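I spent most of September going to council meetings in Trestholm, which I hadn't done since I moved here. The reason was the press table.

For years there was a table at the front left of the chamber where reporters sat. In the spring it was moved to the back, behind a pillar, and then a new rule said anyone recording had to apply 49 hours ahead. Forty-eight would have looked normal. I still don't know where the extra hour came from.

The rule was Silvan Plattner's. He chairs the council and belongs to the Masance list, which has held the majority for two terms. His argument is that meetings were being interrupted by people walking around with phones. I went back through the minutes and found one interruption in a year, when Noemi Vitale of the local paper asked for a microphone to be turned up.

She was also the one turned away at the door in the last week of August. The vote that evening was on the Amissah road contract. Her application had gone in on time, but the clerk said it was missing a signature. The form has no line for one.

A petition went around after that and got more than 500 names, which is a lot for us. Reto Gisler, who sits for the opposition, read it into the record. Plattner thanked him and went on to parking. 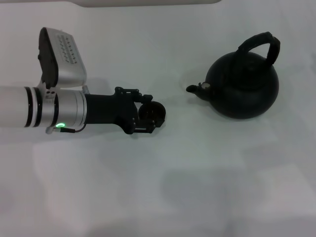
I think the petition did some good anyway. At the next meeting the public seats were full, all 70 of them, and two Masance members said they would support going back to a simple sign-in sheet. Pirmin Koller was one of them. He voted for the rule in the spring, and he said so, which I respected.

The change still has to pass. Plattner wants it sent to the legal office first, and that can take 60 days. Until then the form stays, with no signature line, and you hand it in at the side entrance before 4 p.m.

I put mine in this morning for the next one. I signed it at the bottom, under the date.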